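Keeping bank fraud out of the kitchen drawer

Most of us keep our money papers wherever there's room, and in a lot of homes that means the drawer under the phone charger. Statements, old cheque books, a card that expired two winters ago, the letter with the new PIN. It's all useful to someone who wants to open an account in your name.

Set aside an hour, tip the drawer out on the bench and sort it into keep, shred and ask. The "ask" pile is for anything you don't recognise. Don't throw those letters out. A statement from a lender you've never dealt with can be the first sign that somebody has borrowed money as you.
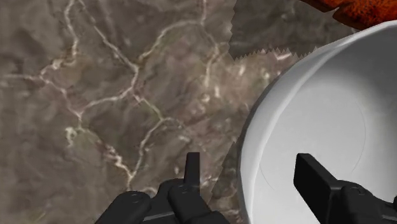
HOME & PAPERWORK

What to keep

Keep tax papers for as long as the tax office tells you to, and loan contracts until the loan is closed and you have a letter that says so. Put that letter with the contract. A plain cardboard document box is fine. Write the year on the end in thick marker.

Bank statements you can also get online don't need to be kept on paper unless your accountant wants them. Check that you can open the online copies before you shred anything. Some banks remove them when you close the account, so download them first.

What to shred

Old statements, pre-approved credit offers, expired cards, payslips, courier labels with your phone number, and photocopies of your licence. A strip shredder leaves long pieces that can be matched up again with some patience. A cross-cut one is worth the extra. Mine takes 10 sheets at a time on paper and jams at eight.

If you haven't got a shredder, soak the papers overnight in a bucket of warm water and stir them to pulp with a stick. Tip the water out on the grass and put the pulp in the compost, leaving out anything glossy. Envelope windows should be pulled out beforehand.

Cards need to be cut through the chip and through the stripe. Put the halves in different bins in different weeks.

The letterbox

Clear it daily. Fit a lock if it hasn't got one. A small cam lock from the hardware shop goes in with one spanner, and if the old hole is too big, a washer on each side will take up the slack. When you go away, have the post office hold your mail or ask a neighbour.

If a statement you expect each month hasn't come, ring the bank. A redirected address is a common trick.

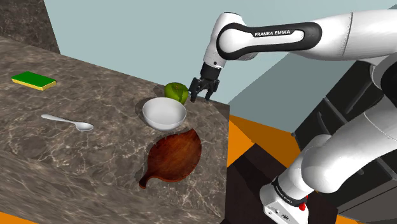 Petronella Zulu

Updated 29/10/2019

Phone calls and texts

Keep a card by the phone with your bank's number, copied from the back of your own bank card. When someone rings and says they're from the fraud team, hang up and dial the number on the card. Use a different phone if you can, or wait a few minutes so the line clears. No bank will mind.

Don't read out a code that has been texted to you, whoever is asking.

Small amounts count. A reader in Zunport, Irfan Halim, wrote in after finding a charge of $29 on his savings account from a business he'd never heard of. He let it go. The next month it was $98, and then there were two on the same day. Thieves often try a small sum first to see if the card works.

Set up an alert

Most banking apps will send a message when money leaves the account. Set the limit low. Mine is $10, and I get a lot of messages about milk and bread, but I'd sooner have those.

Keep a second account with a small balance for online shopping, say $100, and top it up when you need to. Turn off any automatic transfer between the two.

If something's wrong

Ring the bank first and ask them to stop the card. Write down the time, the name of the person you spoke to and the reference number. Then change the password on your email, and after that the one for your banking. Report it to the police if money is gone, and keep the report number in the document box with the rest.

Readers' tips

A magnetic clip inside the pantry door holds letters waiting to be shredded. It keeps them off the bench and away from the recycling. (Thư Lục)

Don't write PINs on the calendar, even backwards. My father did. (Cường Kiều)

More in this section: Cleaning a shredder's blades / Labelling boxes for the shed / Storing a will at home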